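Jedoner talks: Shamim Bhutto and Vichien Jaidee on teaching a robot with other people's tables

By Adjoa Kyei

When I come to the Korletey lab on Wednesday, Shamim Bhutto is looking at a recording of a table and she does not look up at once. She asks me to wait until the clip is finished. It is only some seconds long. Then she plays it again from the beginning, more slowly, and writes one letter in a column.

"It is a K," she tells me. "K is for keep."

Bhutto and her colleague Vichien Jaidee have spent the year on a question that sounds small. If you want a robot arm to pick up a bottle and move it to another place, and you teach it with recordings made by people holding a gripper in the hand, which recordings should you make? More of the same, or fewer and more different? Their project is called Drivumero, and the first results were shown to the other groups in October.

I asked first why they do not teach the arm directly.

"We did it, in the beginning," Jaidee said. "You hold the arm and you move it, or you use a second device and the arm follows you. It is good data. But the arm stands in our lab and it weighs too much to go anywhere. So every recording has our table, our wall, our lamp. With the hand gripper you put it in a bag and take the bus."

The camera sits on the gripper and looks out over the fingers, so the recording holds nearly the same view that the arm will have later, when the same fingers are mounted on it. Bhutto said this part was settled before they started, and others have done it better than they could. What they wanted to study was the collecting.

The whole collection has 2,960 recordings. Most of them were made in the homes of people who answered a note on the notice board of the institute. From these the two researchers drew their comparison. One set has 200 recordings, all made at the same table in the lab, with the same cloth. The other set also has 200, made on many tables in many homes. The task is the same in both sets, the two people holding the gripper are the same, and the training settings are the same. Then the arm was tested on a table that appears in neither set.

"I expected the home set to win," Bhutto said. "Everybody expects it. If it did not win, I think we would first have looked for a mistake in our code."

It did win, and clearly. The arm that was trained only on the lab table went well toward the bottle when the tablecloth was plain. With a printed cloth it slowed down, turned to one side and in many trials closed the fingers over nothing. What interested the two more was the place where the home set was weak. It found the bottle on almost any cloth, but it was less exact in the last centimeters, and it sometimes touched the bottle with one finger before the other. The lab set, on its own table, did this very seldom.

"So there are two things to learn," Jaidee said. "To find the bottle, and to close on it. For the first one you need many rooms. For the second, I now believe you need a calm hand and the same hand."

He is careful with this sentence. When I repeat it back to him he asks me to write "I believe," because they have not tested it with more people holding the gripper. Two is a small number, and both of them are right-handed.

I wanted to know how a collecting day looks. Bhutto described it without any romance. They ring the bell at ten. They ask which table is used most, and they ask the family not to tidy it. This is the hardest request, she said, and it has to be made on the phone some days before, or they arrive and everything is already put away. They then agree with the family which things may be moved. The gripper is opened and closed several times in front of the camera, so that the opening of the fingers can be measured later. Then the work begins: reach, grip, lift, carry, put down, stop. Each one is a recording.

"After one hour your wrist is stupid," she said. "You begin to make the same movement every time. I can see it in the data, the curves become one curve. So now we have a rule, one hour and then we change the person."

The rule came from their colleague Mansa Appiah, who sorts the recordings. She saw that the clips from the end of a long session could be removed without changing the result at all. The group has since shortened every visit, and they make more visits.

The sorting itself is done by eye. A letter K means keep, an R means that the position tracking was lost, and an M means that somebody must look again. Bright curtains, shiny floors and fast movements all make the tracking more difficult. Blurred pictures are not thrown away for being blurred. Jaidee explained that the arm's own camera will also give blurred pictures when it moves, and the model should have met them before.

I asked if transparent bottles were chosen to make it difficult.

"No, they were chosen because people have them," Bhutto said. "But yes, they are difficult. The pattern of the cloth comes through the plastic. For us it is clear where the bottle ends. For the model, in the early training, the bottle was only the label."

They could check this in a simple way. When they covered the label of a bottle with white paper, the early model did not go to it. After the home recordings were added it went in most of the trials, although it gripped higher than they would like. Why it grips higher, they do not know yet. Jaidee thinks it follows the cap. Bhutto thinks it is their own habit, copied from their hands, and she has started to mark the grip height in each clip to find out.

Their next step is to mix the two sets in different proportions and see how few home recordings are enough. A home visit costs most of a day, and the lab table is always there. Cletus Escobedo, who leads the neighboring group, has offered his arm for the tests, which would also show if the result depends on one machine. The arm is free from the beginning of next month, in the mornings only.

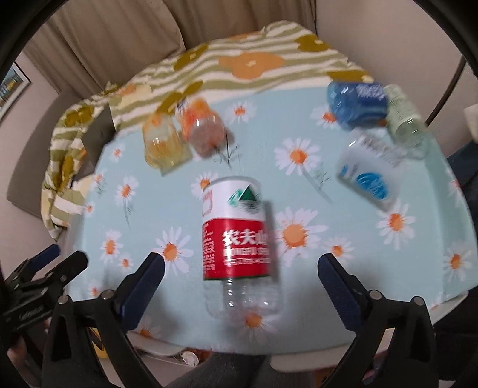 Reading time: 6 minutes

A Nongfu Spring bottle between the fingers of the hand gripper, over a tablecloth printed with daisies. The cloth can be seen through the clear part of the bottle, below the red label.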